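Grade the smudges

Our robotics elective at Karimi scores the stamping exercise by clean impressions only: 30 points for a readable mark, zero for a smear. I think the rubric is wrong, and I told Tomás Foley so when he posted it.

A smear carries more information than a good print. A streak has a direction and a length. From those a student can work out whether the arm was still moving sideways at contact or the grip let the block turn. A clean print says the settings were fine that time.

Sointu Juntunen's section already keeps every sheet and writes the press settings on the back. Ours go in the recycling. I would move 19 of the 30 points to a written account of the bad marks and leave the rest for the print.
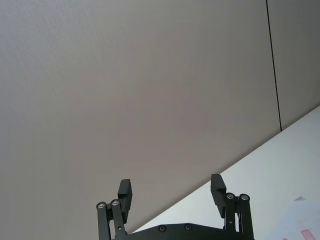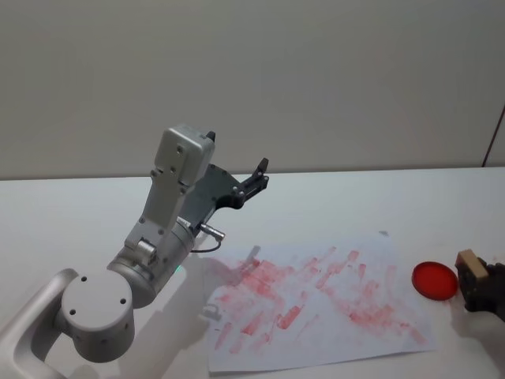 Stamping exercise, Karimi robotics elective. The marked sheet and the red ink pad are in the second photo.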